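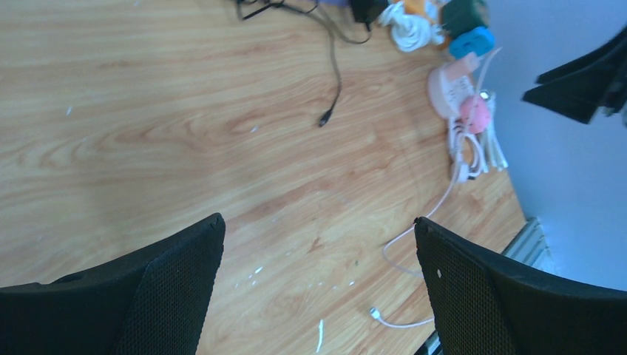 Home Blog Archive Contact

Last updated 28 December 2024
4 min read

My sister-in-law sent me a link to a thing called the Zolstead Reset, and I made the mistake of replying "interesting." By the next morning I had a login.

If you haven't run into it, the Reset is a decluttering course. You pay, you get videos, and you go through your house one room at a time putting stickers on whatever you plan to get rid of. Prakash Krishnan, the man in the videos, has a very calm voice and a very white kitchen. He says the average home holds 502 items that "ask for attention without giving any back." I would love to know who went to the average home and did the interviews.

I did the first 11 days. I'm a fair person. I put stickers on a fondue set, a bag of cables and a coat I've disliked since I bought it. Fine. I didn't need a course for the coat.

Then came the surfaces module. Every flat surface in the house is supposed to be cleared before bed, all of it, and Krishnan claims you'll sleep better. So I cleared the kitchen table every night, which meant carrying the mail, the tape, my reading glasses and a half-done crossword to a chair in the hall. In the morning I carried them back. I slept the same as always. The chair got so full that my husband asked if we were moving.

I brought this up in the members' forum and got a reply from a coach named Yamuna Gounder. She was polite. She said the chair was "information." I asked what it was telling me, and she suggested the advanced course, which costs $17 a month and comes with a planner made by Kesutico. I looked up the planner. It's a notebook.

What bugs me is how hard it is to fail at this in a way they'll admit. If your house looks better, the method worked. If it doesn't, you were holding on to something, and there's another module for that. I can't think of any result that would make them say, well, maybe some people just own a normal amount of stuff.

I'll give them the cables. I had chargers in there for phones I can't even picture anymore, and the drawer closes now. My neighbor took the fondue set and seems happy with it.

I canceled in September, or thought I did. They billed me 2 more times. The refund form asks you to describe, in your own words, what you are still afraid to let go of. I put down the $34.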